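검색어를 입력하세요 검색 전체 메뉴

두 팔로 수건 한 장 개기, 중간보고

읽는 데 7분

공방 월세를 나눠 내는 사람들에게 내가 하는 일을 설명할 때면 늘 같은 표정을 본다. 처음에는 "로봇 팔 두 대"라는 말에 눈이 커진다. 그다음 "수건을 갠다"에서 눈이 원래 크기로 돌아온다. 마지막으로 "아직은 못 갠다"에서 대화가 날씨로 넘어간다.

그래도 적어 둔다. 지난 글에서 왼팔 어깨 관절의 유격 이야기를 하다가 말았는데, 그 유격은 결국 나사 하나였다. 서보를 의심하고, 감속기를 의심하고, 펌웨어를 한 버전 되돌리고, 브래킷을 새로 뽑은 다음에 나사를 조였다. 순서가 반대였으면 저녁 두 번을 아꼈을 것이다. 새로 뽑은 브래킷은 책상 위에서 명함꽂이로 일하고 있다. 명함은 없다.

이름 이야기부터 하자. 두 팔을 묶어서 부르는 이름이 토테로(Totero)다. 공방 공유 폴더에 폴더명을 적어야 했고, 그날 머리에 떠오른 게 그것뿐이었다. 제어 프로그램은 파논(Panon)이라고 부른다. 이쪽은 뜻이 있었는데 잊어버렸다. 커밋 메시지 어딘가에 적어 두었을 텐데, 내 커밋 메시지의 절반은 "수정"이고 나머지 절반은 "다시 수정"이다.

작년까지만 해도 목표는 티셔츠였다. 티셔츠는 앞뒤가 있고 구멍이 네 개다. 사람은 이걸 아무 생각 없이 다루지만 프로그램에게 구멍 네 개는 재앙이다. 소매를 목으로 알고 접은 날도 있었고, 밑단을 어깨라고 우긴 날도 있었다. 그래서 4월에 티셔츠를 포기하고 손수건으로 내려왔다. 손수건은 너무 얇아서 집게 끝에 닿기만 해도 밀려났다. 테이블 표면과 천 사이에 손가락이 들어가야 집을 텐데, 들어갈 틈이 없으니 집게는 테이블만 정성껏 문질렀다. 청소 로봇이라고 했으면 칭찬을 들었을 것이다.

극세사 수건은 그 중간쯤에 있다. 도톰해서 끝이 잡히고, 네모라서 구멍 걱정이 없고, 골이 진 누빔이 있어서 어느 쪽이 긴 방향인지 카메라가 알아볼 만하다. 물론 도톰하다는 건 두 번 접으면 스스로 펴지려고 한다는 뜻이기도 하다. 그 문제는 두 번 접는 데까지 가 본 사람이 걱정할 일이라 나는 아직 느긋하다.

지금 토테로가 하는 동작은 이렇다. 한쪽 팔이 수건 끝을 집어 살짝 든다. 다른 팔은 손목 카메라로 천이 어떻게 누웠는지 보면서 가장자리를 찾는다. 찾으면 내려가서 집고, 두 팔이 서로 멀어지면서 천을 편 다음, 반으로 접는다. 글로 쓰면 네 문장이다. 파논의 설정 파일에서는 952줄이고, 그중에 내가 지금도 이해하는 줄이 얼마나 되는지는 말하지 않겠다.

가장 오래 붙들고 있는 건 가장자리 찾기다. 처음에는 색으로 했다. 천과 테이블 색이 다르니까 경계가 나올 거라고 생각했고, 경계는 나왔다. 다만 그림자에도 경계가 있었다. 팔이 천 위로 오면 그림자가 따라오고, 프로그램은 그림자의 모서리를 천의 모서리라고 믿고 내려가서 아무것도 없는 자리를 야무지게 꼬집었다. 힘 센서 값을 보면 꽤 자신 있게 꼬집었다. 그다음엔 골의 방향을 쓰기로 했다. 나란한 줄이 끊기는 곳이 끝이라는 논리인데, 천이 평평할 때는 훌륭하다. 한쪽을 들면 줄이 휘고 몰린다. 그러면 논리도 같이 휜다.

조명 탓을 해 보려고 공방 형광등을 끄고 스탠드를 세워 봤다. 그림자가 두 개가 됐다. 다시 켰다.

그래도 로그는 쌓인다. 지금까지 제대로 기록한 시도가 114회다. 기록 버튼을 안 누르고 한 것, 눌렀는데 디스크가 꽉 차서 날아간 것은 뺐다. 성공률을 물어보는 사람이 있는데, 성공을 어떻게 정의하느냐에 따라 다르다. 집는 것까지가 성공이라면 나쁘지 않다. 펴는 것까지라면 좋은 날과 나쁜 날이 있다. 접는 것까지라면 다른 질문을 받겠다.

집게 이야기도 해야겠다. 손가락 끝을 몇 번이나 다시 깎았다. 처음 것은 끝이 뭉툭해서 천을 누르기만 했고, 그다음 것은 너무 뾰족해서 올을 물고 놓아주지 않았다. 벌려도 매달려 있는 수건을 보면 묘한 기분이 든다. 비스듬히 깎은 지금 모양이 제일 낫다. 안쪽에 붙일 미끄럼 방지 패드는 세구라(Segura)라는 작은 가게에서 샀는데, 주문한 두께와 온 두께가 달랐고, 온 쪽이 더 잘 맞았다. 항의 메일을 쓰다가 지우고 같은 걸로 한 번 더 주문했다. 이번에는 주문한 두께가 왔다.

2023년 8월 18일 저녁에는 자세를 바꿔서 해 봤다. 수건을 테이블에 길게 놓고, 먼 쪽 끝을 저쪽 팔이 들고, 이쪽 팔이 손가락을 벌린 채 위에서 다가가는 배치다. 전에는 두 팔이 양옆에서 들어오게 했는데 그러면 팔꿈치끼리 부딪힌다. 부딪히면 둘 다 멈추고, 둘 다 상대 탓이라는 오류 메시지를 띄운다. 어느 쪽 말을 들어도 일리가 있었다.
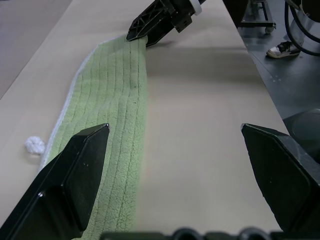
지크린데 베게너는 차라리 든 쪽을 더 높이 들라고 했다. 천이 공중에 많이 떠 있을수록 제 무게로 펴지고, 그러면 아래쪽 끝이 자연스럽게 직선에 가까워진다는 것이다. 테이블에 눕혀 놓고 휘어진 줄을 해석하려고 애쓰는 건 구겨진 지도를 구겨진 채로 읽는 거나 같다고도 했다. 그리고 집는 지점을 모서리에서 조금 안쪽으로 옮기라고, 끝만 물면 천이 돌아간다고 덧붙였다.

비유까지 준비해 온 조언에는 반박하기가 어렵다. 어려웠지만 했다. 높이 들면 흔들리고, 흔들리는 천을 손목 카메라로 따라가려면 지금 쓰는 작은 컴퓨터가 운다고 했다. 그럼 흔들림이 멎을 때까지 기다리면 되지 않느냐는 답이 왔다. 나는 한 번도 기다릴 생각을 하지 않았다. 데모 영상에 나오는 로봇들은 기다리지 않으니까. 영상이 몇 배속인지 구석에 작게 적혀 있다는 사실은 잊고 있었다.

그래서 파논에 기다리는 기능을 넣었다. 4000밀리초. 4초라고 쓰면 짧아 보이는데 옆에 서서 지켜보면 상당히 길다. 팔이 수건을 들고 가만히 있으면 고장 난 것 같고, 손이 비상정지 버튼 쪽으로 슬금슬금 간다. 한 번은 진짜로 눌렀다. 팔은 멀쩡했고 내가 성급했다는 기록이 로그에 남았다.

집는 위치도 안쪽으로 옮겼다. 이건 효과가 바로 보였다. 천이 덜 돌아간다. 대신 집은 자리 바깥으로 남은 끝이 축 처져서 접을 때 안으로 말려 들어간다. 다림질을 대충 한 셔츠 깃 같은 모양이 되는데, 우리 집 서랍 속 수건들과 비교하면 차이를 말하기가 쉽지 않다. 내 수건들은 내가 갰다.

카므룰 사마라쿤은 메일로 캘리브레이션 결과를 보내 달라고 했다. 두 팔 사이의 좌표가 조금 어긋나 있으면 위에서 말한 증상이 죄다 나올 수 있다는 것이다. 맞는 말 같아서 답장을 미루고 있다. 캘리브레이션을 마지막으로 언제 했는지 확인하려면 공책을 찾아야 하고, 공책을 찾으려면 작업대를 치워야 하고, 작업대를 치우는 로봇은 아직 만들지 않았다.

다음 달에는 랠럿게이트(Rallatgate)에 가지고 나가기로 했다. 동네 공방들이 모여서 각자 만든 걸 책상에 올려놓는 행사다. 신청서의 작품 설명 칸에 "수건을 개는 양팔 로봇"이라고 썼다가 "수건을 다루는 양팔 로봇"으로 고쳤다. 다룬다는 건 넓은 말이다. 전원은 콘센트 2구를 신청했고, 멀티탭은 직접 가져오라고 한다.

남은 일을 적어 둔다. 안 적으면 다음 글에서 또 나사 이야기를 하게 된다.

- 공책 찾기. 그다음 캘리브레이션
- 기다리는 시간을 고정값 대신 흔들림을 보고 정하게 바꾸기
- 그림자 대책. 스탠드는 아님
- 접은 다음 손가락을 빼는 동작. 지금은 빼면서 도로 편다
- 왼팔 어깨 나사에 나사 고정제 바르기

마지막 항목은 이 글을 쓰다가 일어나서 하고 왔다. 나사는 또 반 바퀴 풀려 있었다.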